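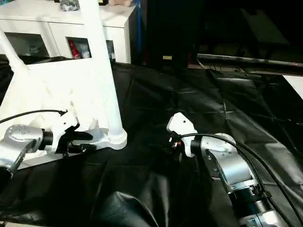

Black plastic sheet over the tabletop, creases and all.

I have been reading about decluttering again, which was a mistake, and it has put me in a bad mood for most of December.

It started with Precious Le Roux, who lent me a book on what the author calls the Gronlow method. The idea is that you touch each thing you own, decide within ten seconds whether it has "a job", and if it hasn't, out it goes. Precious swears by it. Her hallway does look very nice. I asked her where the ironing board had gone and she said she'd bought another one since, so make of that what you will.

My trouble with the whole business is the ten seconds. Why ten? The book doesn't say. There's a chapter on how the mind makes its best choices quickly, with a graph that has no numbers up the side, and then a long story about a woman in a cottage who got rid of 200 things in one afternoon and slept well for the first time in years. Good for her. I'd have liked to hear how she was getting on the next spring, when she wanted her wellies.

I did give it a go. I took the cupboard under the stairs, because it's the worst, and went through it with the kitchen timer. Ten seconds is long enough to throw out a cracked bucket. It is nowhere near long enough to work out what a key fits. I have 19 keys in a tobacco tin, and according to the Gronlow method none of them has a job, but one of them must open the meter box and I'm not about to find out which by binning the lot. The tin went back on its shelf. So did the paint, the good string and the bad string.

Then there's the storage side of it. Near the end the book stops telling you to own less and starts telling you to own boxes. Clear ones with lids, made by Rivmont, in four sizes. There's a discount code at the back for a thing called Stetarari, an app where you photograph what's in each box so that you can look it up later. It's free for the first month. I've got a marker pen that does the same job, and it was free for longer than that.

Adesuwa Wike used to clear houses for a living and I rang her to moan about all this. She said in all her years at it she never met a family who were sorry there'd been too much stuff. They were sorry nobody had written on the backs of the photographs. I don't know if that's strictly true – she does like a good line – but it made more sense to me than anything in the book, and I've since spent two evenings with a soft pencil and a biscuit tin of my aunt's holiday snaps. I can name most of the people. The dogs are harder.

I will grant the method one thing. It says never to start on papers, and I think that's right. I started on papers in the autumn and lost a whole weekend to old gas bills and a Nel catalogue from before I was married, with a coat in it I still want. There's no timer in the world that would have got me past that coat.

Precious wants her book back by the end of the month. She's lending it to her sister next. I did point out that by her own rules she ought to have given it away by now, and she said it was different with books.

Has anyone kept this up for more than a year? I'd like to hear from you if so, especially if you've had to buy anything twice. I spent £20 on two of the boxes in a weak moment and the lid on the bigger one doesn't shut properly.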